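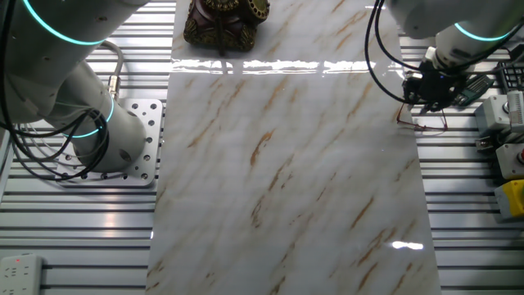

Surely piece rates are simply fairer, one reply to the September handout ran, because the person who does more gets more, and a firm that pays by the hour is asking its quick workers to carry the slow ones.

Filed under: Course notes > Work and Pay > Unit 2

Paying by time and paying by output

That reply is a good place to start, as most people hold some version of it before they have looked at how pay schemes run in practice. The notes below cover the main points from the lecture. Read them before the seminar and bring the Gurholm case with you.

Basic terms

A time rate pays for hours worked. A piece rate pays for units finished. Between the two there are mixed schemes, usually a guaranteed base with a bonus on top. Commission in sales is a piece rate under another name. Salaried staff are on a time rate with a long period, and their overtime is often unpaid, so the hourly figure is hard to work out.

Two effects of piece rates

When a firm moves from time rates to piece rates, output per worker often goes up. Keep the two possible causes apart. The first is effort: the same people work harder. The second is sorting: people who expect to do well under the new scheme stay or apply, and people who expect to do badly leave. A rise in average output tells you nothing about which of these has happened. You need to follow the same workers through the change.

In the Hunel case the firm put one workshop on piece rates and left the other on hourly pay. The first workshop's output rose over 16 weeks. Several of the slower workers had asked for a transfer in that time, and the quicker ones from the other workshop had taken their places. Management reported the whole rise as effort. In the seminar we will go through what they should have compared.

Problems of measurement

A piece rate needs something to count. This is easy with parcels or stitched seams. It is much harder with care work, teaching or repairs, where two jobs with the same label may take very different amounts of time. Where only part of a job can be counted, workers are drawn towards that part. Drakier paid its repair staff per closed job and found that the awkward jobs stayed at the bottom of the pile. The staff were answering the scheme as it was written.

Quality is the usual worry. Firms deal with it by inspection, by refusing to pay for faulty units, or by making the worker put them right in their own time. Each of these costs something, and the cost belongs in any comparison with time rates. It is often left out.

Who carries the risk 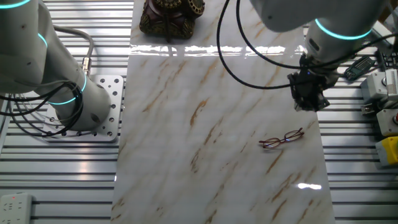
Under a time rate the employer bears most of the risk of a slow week. If materials arrive late, wages are still due. Under a pure piece rate that risk passes to the worker, who has no control over deliveries. A worker who earns 498 in a good week and far less in a bad one may prefer a lower but steady wage, and may be quite right to. Guaranteed minimums are the common answer, and in many countries the law requires one in some form.

There is also the risk that the rate itself will change. Workers who show that a job can be done faster may find the rate cut the following year. If they expect this they will hold back, and they will lean on new starters to do the same. The textbook name is the ratchet effect. Ozoliņš tried to get round it with a written promise to leave rates alone for 27 months - long enough for people to believe it, though the firm then had to live with some rates it had set badly.

Back to the question of fairness

The reply quoted at the top treats output as if it belonged to one person. In a lot of work it doesn't. A quick worker may depend on someone else to set up the job, fetch stock or answer questions, and helping others is unpaid time under an individual piece rate. Group bonuses deal with some of this and bring back the complaint about carrying slow colleagues, at least in large groups.

For the seminar

Read the Gurholm case and write one page on the proposed bonus. Say which tasks would be counted, which would not, and who would lose income in a slow month. State whether you expect effort or sorting to matter more, and what records you would ask the firm for.

Those who missed the lecture should also read the chapter on commission pay, as it will come up.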